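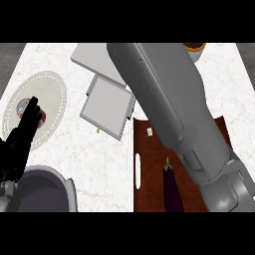
Section 2: Setting Up Your Purnby Porch Haunter

You have the box open, the batteries in (see Section 1), and a porch waiting to be made creepy. This is the fun part! By the end of this section your Purnby will be growling, cackling or creaking at anyone who comes up the walk, and you'll have picked the voice it does it in.

Set up in daylight the first time. The switches on the back are black on black, and they are a pain to find by flashlight.

Choosing a spot

1. Stand at the sidewalk and walk to your door the way a trick-or-treater would. Notice where you naturally slow down. On most porches it's the bottom step, and that's a wonderful place for a scare.

2. Find a hiding place within eight feet of that spot. A hay bale, a big planter, the back of a rocking chair or a fake tombstone will all do the job. The sensor eye needs a clear view, but the rest of the unit can be covered with anything light, such as cheesecloth or dry leaves.

3. Point the eye across the path instead of straight down it. The sensor picks up side-to-side movement much better, so you get the scream when the visitor is right next to it and not when they're still out by the mailbox.

CAUTION: Do not put the unit on a step, a ramp or a handrail. Costumes are long, masks are hard to see out of, and little kids jump backward when they're startled. Leave the whole path clear.

CAUTION: Keep real candles away from the unit and from any cloth covering it. Use battery candles in nearby pumpkins.

Mounting the speaker

4. Snap the speaker onto the Tultmont clip until you hear the click. If it wobbles, it isn't on all the way. Pull it off and try again with the arrow facing up.

5. Hang the clip from a nail, a shutter or a sturdy branch. Higher is spookier! A voice coming from above makes people look up, and then they miss whatever you've got waiting down low.

6. Run the cord back to the base and press the plug into the orange jack. The green jack is for the fog trigger, covered in Section 4.

Note: The speaker can handle drizzle. It cannot handle a sprinkler. Turn off any lawn timer for the evening.

Picking your sounds

7. Slide the sound card into the slot with the label facing you. The standard card holds 1,508 clips, from single footsteps to full graveyard storms. Cards shipped after September have 1,720, including the pipe organ set that so many of you wrote in to ask for.

8. Press MOOD to move through the groups: House, Graveyard, Swamp, Witch, Lab and Silly. The light on top changes color with each one.

9. Hold MOOD until the light blinks to lock in your choice. If you'd like a surprise every time, let the light go past Silly until it turns white. That is Shuffle, and it's a blast at parties.
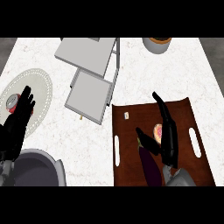
Can with a silver lid and red label on a round white placemat.

10. Set the volume knob at the halfway mark and have a helper walk past. Ask them what they heard from the path. Sound from the doorway and sound from the walk are very different, and you want to tune it for the person out there.

Note: Silly is the group to use for toddlers. It has burps, quacking bats and a skeleton with hiccups. Older kids love it too, though they may not admit it.

Using the Guerra remote

11. Pull the plastic tab out of the remote and aim it at the base. Press any key once. Two short beeps mean the pair is made.

12. Press HOLD to silence the unit when you see a nervous visitor coming. Press it again to go back to haunting. Please use this one often! A kid who wants the candy but not the scare should get the candy.

13. Press NOW to fire a sound yourself, no motion needed. Try waiting until a group has turned around to leave. Works every time on dads.

If it won't stop screaming

A flag, a bush or a hanging ghost is moving in front of the eye. Tie it back or turn the base a little. Streams of warm air from a dryer vent will also set it off.

If it stays quiet

Check that the remote isn't on HOLD (red light). Then wipe the eye with a soft cloth. If you still get nothing, take the card out, wait for the light to go dark, and put it back in. Low batteries usually show up as slow, droopy voices before the unit quits, and some owners like that sound so much they've asked us to record it. We did. It's in the House group, near the end.

For packing up after the big night and winter storage, go to Section 3.

Purnby Porch Haunter guide, published by Lindmont. Revised 17 November 2021.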